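July 3, 2020

Greenery trials, holiday decoration notes, continued.

Checked the 17 rosemary cuttings meant for the winter wreaths. Nine have rooted in the Prundach mix, the rest show no callus yet. Left them under the dome – misting stays at twice a day. Musyoka Ondieki wants the boxwood sprigs tested beside them, same tray, same light.

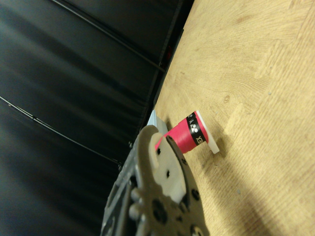
Tabletop, far edge, dark cloth behind.

Glycerin batch: bay leaves in for 3 days at one part glycerin to two parts water. Color has shifted toward olive at the veins. Stems cut at a slant took it up faster than the crushed ones. Last January the untreated bay from Letel dropped its leaves before Candlemas, so that is the date to beat.

To do:

1. Weigh the bay bundles again and log the change.

2. Ask Semitetti for the price of 60 wire frames, small size.

3. Relabel the ivy jars. Ink on the old labels runs.
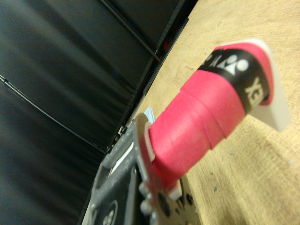
4. Start the Havlíček recipe for beeswax dip, low heat, one coat only. Holly first – berries separate from leaves.

5. Move the moss to the cold shelf. Check for mold before it goes in.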